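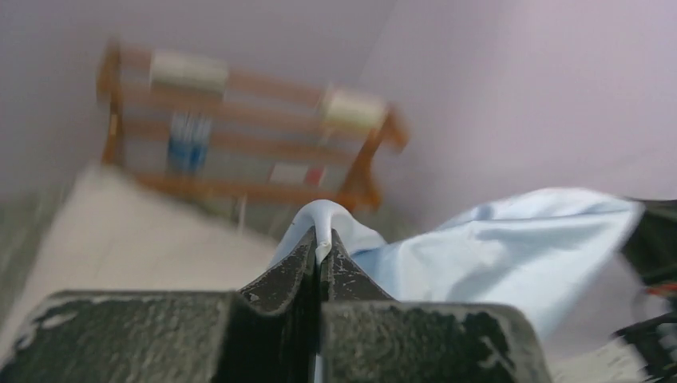

The Back Closet Report: What We Learned Rewiring Three Floors in Lastville

Fri 13 March

Every office has a closet that people open only when the internet goes down. The one at our Lastville customer's building was between the second-floor restroom and a vending machine, and it held a network switch, a mop, two phone systems (one of them dead since the previous tenant) and a great many cables going somewhere. Our crew spent most of a month finding out where.

The customer is an insurance adjusting office with 60 desks on three floors. They called Rurnonton because the phones crackled in the afternoon. The mornings were fine. The front desk had a theory involving the sun, and the theory was closer than we gave it credit for. Somebody had once run the voice line for the whole west side across the top of the rooftop unit's control box, and when the air conditioning kicked in after lunch, so did the crackle. We moved the line. The crackle stopped. We apologized to the front desk.

That could have been the end of it, and a smaller invoice for everybody, but while the ceiling tiles were down we had a look around. If you have never seen the space above a drop ceiling in a building that has changed hands a few times, picture a kitchen junk drawer that runs the length of a city block. We counted 323 cable runs. The floor plan taped inside the closet door showed far fewer, and also showed a wall that isn't there.

We tested all of them, one at a time, with one tech at the closet and another walking the floor with a tester and a radio. It is dull work and there is no clever way around it. A fair number went to desks. Some went to places where desks used to be. One bundle went neatly through the firewall, down the stairwell and into the parking garage, where it stopped behind a trash can. We have asked. If you worked in that building and had an office in the garage, please get in touch.

The customer agreed to pull out the dead runs and label the live ones, and we replaced the worst of the old cable on the third floor, where people had been complaining for years that the printer was slow. The printer was not slow. It was plugged into a little five-port hub under a radiator, which was plugged into another little hub behind a filing cabinet, which was plugged into the wall. Whoever did this had labeled both hubs TEMPORARY in permanent marker.

A word about labels, while we're on the subject. We put one on each end of every cable, and the numbers match the numbers on the jacks, and the jacks match a sheet that lives in the closet and another that lives in the office manager's email. Please don't peel them off. Please don't write "Copier??" over them. If you move a department from one side of the building to the other, call us or send a note, and we'll update the sheet at no charge. We would much prefer ten minutes now to another month with a radio.

What it cost, what it didn't

People ask, so we'll say it. The cleanup came in under the quote, mostly on account of the garage bundle being so easy to cut. The customer kept their desk phones, which were fine. They kept their server, which was not fine, but it was somebody's favorite and we know when to pick a fight. We did move it off the floor. It had been sitting next to the mop.

They also bought a battery backup for the closet. There had been one already, an old Plultik unit that was beeping when we arrived and had been, we gathered, for a good long while. The staff thought the beeping was the vending machine. If something in your closet is beeping, it wants a new battery, and it has been very patient with you.

Spring checkups are open

With Lastville finished, we have crews free again for spring checkups. A checkup is one tech, 3 hours, on site. We look at the closet, the switches, the wireless and the phones, run a speed test from the desk that complains the most, and leave you with a written list of what needs fixing soon and what can wait. You can fix the things yourself, hire us, or put the list in a drawer. We've seen all three and we try to be gracious about the drawer.

Book through the service desk, extension 900, or answer this newsletter and it will get to the right person. Early mornings go first. If your building needs a badge, a key or a certificate of insurance before we're allowed in, tell us when you book. Last September a tech spent the better part of a checkup in a lobby, reading a magazine about boats.

Oshima phone customers

If you're on one of the older Oshima desk phone systems, we still service it and still keep parts on the shelf. The shelf is getting shorter. Handset cords and power supplies are no trouble, but display panels are down to the ones we've taken out of other people's phones, and they come with other people's scratches. Nothing has to happen this year. It would be sensible to budget for something next year, and we can give you a price with or without keeping your current numbers. Almost everyone wants to keep their numbers. One customer asked for new ones so that a particular client would stop calling, and we did that too.

Small items

Wireless passwords: if yours is written on the whiteboard in the conference room, and the conference room has a window onto the street, consider moving one or the other.

Printer contracts: toner under contract is delivered when the printer reports low. If you take the printer off the network to "give it a rest," it can't report. It doesn't need rest.

Old equipment: we pick up dead monitors, switches and desktops from contract customers on any scheduled visit. Have them near the door, unplugged, and with a note saying which ones are dead. A working computer next to a pile of dead ones looks a lot like a dead computer.

After-hours line: it is answered by one of our own techs, who is at home and was probably eating. Outages, dead phones and smoke are all good reasons to call. Changing the hold music can wait until morning, including when it's the song with the flute.

The next issue will cover ceiling-mounted access points and why yours is inside a cabinet.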